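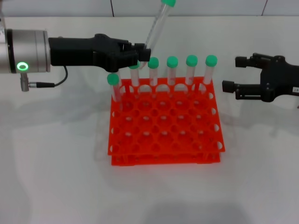

Jirthorpe Supporters' Club, minutes of the December meeting, upstairs at the Altdale

Minutes by me, Laine Jankauskaitė, again, as my hand was apparently the closest thing to being up.

Present: Annelies Pichler (chair), Struan Skinner, Ebenezer Korletey, me, and a decent crowd who didn't sign the sheet. Sign the sheet, folks!
Apologies: Luzius Grabner, stuck at work, but he texted all the way through so he might as well have come.

We got going at 7:40 after the usual hunt for chairs.

1. Last month's minutes
Approved, with one fix. I wrote that we drew at Hornbridge. We lost at Hornbridge. I think I'd blocked it out.

2. Goalkeeper situation
This took up most of the first half hour. Hauser's loan is up in January and the club hasn't said a word about keeping him. Struan thinks he's already gone and that we'll be back to watching the backup flap at corners until spring. Ebenezer said he spoke to someone at the ground who told him talks are "ongoing", which Struan said is what they told us about the left back, and look how that went. Annelies asked everybody to please stop talking at once. We agreed to write to the club and ask two things: do they want to keep him, and is there money for it. I'm drafting the letter and Annelies will tone it down.

Luzius, by text: "Pay the man."

3. Attendance
Ebenezer read out the gate for the last home game, which was 3148. That's our best since the season opener, and in sideways rain too. He thinks the early kickoff helped. A couple of people with kids agreed with him, and a couple of people who work mornings very much did not. No vote, we just moved on while we were all still friends.

4. Hornbridge away
The return cup tie is on and we've got a bus booked. It seats 65 and we have eight places left as of tonight. Struan is holding the list. Please don't text me about it, text Struan, I'll only lose it. We leave from the lot behind the Altdale at 9:15 in the morning and the driver has said he won't wait, and after last season I believe him. 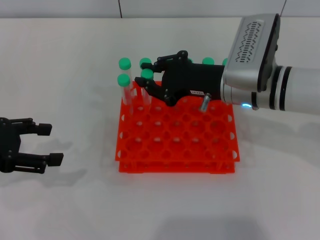

Can I get on the bus if I don't have a match ticket yet?
You can, but the bus fare only covers the ride, so you'll need to buy a ticket from the club or take your chances at the gate in Hornbridge.

5. The drum
Back on the agenda. Row complaints from the family section, and I do have some sympathy, I sat in front of it against Hornbridge and my ears rang through dinner. Annelies suggested moving it to the far end of the terrace. The drummers (both of them came, fair play) said the sound gets lost down there. They'll try it for one game and we'll talk again.

6. Anything else
The new scarves are late. The supplier got the shade of blue wrong on the sample and Annelies sent it back. I kind of liked it, but I was outvoted.
Someone asked if we could get the pie stand to open before the teams come out. Ebenezer will ask.

Wrapped up at 9:05. Next meeting in January, same room, and Luzius has promised by text to turn up and bring the good cookies.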